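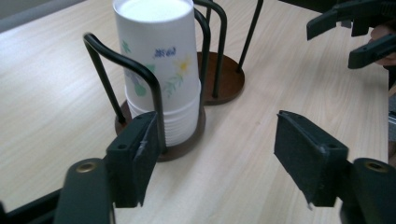 The lining problem

A paper cup is mostly paper. By weight, the board makes up the bulk of it and the remainder is a thin plastic lining, usually polyethylene, applied to the board before it is cut. The lining stops the drink soaking through. It also decides what can be done with the cup afterwards.

At Dubey, a board mill outside Stedilitz, used cups arrive in bales and are fed into a pulper with warm water. The fibre separates from the lining after a long soak, longer than ordinary office paper needs, and the film is screened out in flakes. The mill took in 1,974 tonnes of cups last year. Its standard line, which handles mixed paper, cannot take them at all.

Collection is the weaker part of the chain. Cups are light and bulky, and a bin fills long before it holds a useful weight. The Dranatcombe scheme, started in June, places tube-shaped bins at 204 sites so that cups stack inside one another. Lids and liquid go into separate openings. Loads with too much liquid are turned away at the depot.

Isten, a smaller converter, is testing a water-based coating that breaks up in a normal pulper. Trial cups held coffee for more than 100 minutes before the side seam softened. The base seam failed earlier, and the heat-sealing settings are being changed. The coated board still costs more than the lined kind, and it runs slower on existing forming machines.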